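Sernham Shared Workshop, evening course: Build a Small Arm
Notes for session 4, January 2023

Right, so last time we got the base turning and I promised we'd do something with the other end of it. Tonight is all about picking things up! Bring your own arm if it's finished (bolts tight, please), otherwise share mine.

Start with easy shapes. I like a golf-type ball and a couple of small cubes on plain cloth, because your colour threshold has far less to argue with.

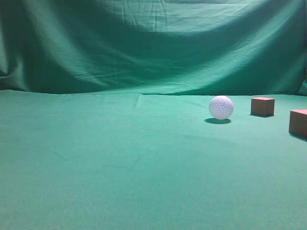

Ekkachai Suksawat reckons we should all do the cubes first and leave anything round until the closing speed is sorted, and he'd set that speed at 70 to begin with.

I'd go along with that. Save it in your settings file as close_speed, then run the open and close routine on its own a few times before you go near an object.
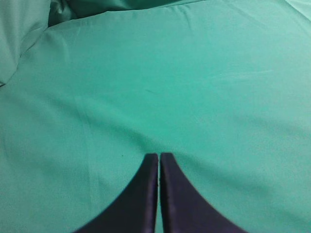

Next job is the height offset. Mine ended up at 58, but yours will depend on how long you cut the forearm, so lower it in small steps and write the number down. Keep a hand near the switch! Homework: 158 lines of my script are on the Grimville page, have a read and bring questions.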